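Enotard, a two-armed robot built at the Zitlow shared workshop, starts on table legs

FOR IMMEDIATE RELEASE
2020-01-10

Hi from the Zitlow workshop! I'm the member who has been hogging the back bench since March, and I'm happy to say that Enotard, my two-armed robot, has moved on to furniture. Very small furniture, but still.

For anyone who missed my earlier notes, Enotard is a pair of jointed arms with a gripper on each, run from one computer and put together on evenings and weekends. I paid for most of it myself, and the shop let me have printer time at the member rate (thank you, thank you). The software is called Erkasora. I wrote the first version in a week and have been fixing it ever since.

The job I picked is a little table I call the Miyazaki. The top is 3D-printed with a socket at each corner, so there are 4 legs to put in, and the legs are plain white tubes. It sounds easy until you try it with two grippers and no fingertips. One arm has to keep the top from sliding while the other brings a tube in straight enough to go down into its socket — a small tilt and it jams. I've spent more than 75 hours on that one move, and I'd still like it to be smoother.

I also take my setup on the road now. The arms come apart at the base and go in my car, and I work on whatever table I can get, with a black cloth thrown over it so the white parts stand out.

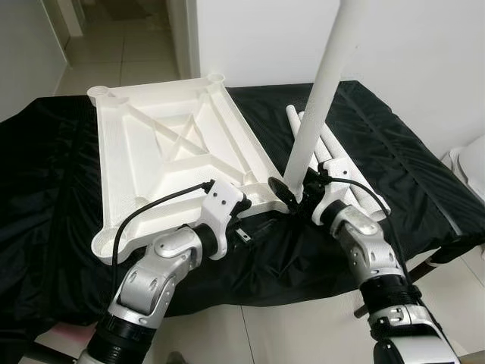 Enotard holding a leg at a corner socket of the upside-down Miyazaki top. Two more tubes lie on the cloth.

Next up is a public open bench night at Zitlow, where I'll run the table job for anybody who wants to watch. Kids are welcome, and 13 and up can try driving the arms by hand. It's free, but a 5 dollar donation toward printer filament would be lovely!

The print files for the Miyazaki will be on the members' shelf drive the same night. The Erkasora code will follow once I've cleaned up my comments — some of them are pretty grumpy.

Press and curious neighbors: ask for the Enotard bench at the Zitlow front desk.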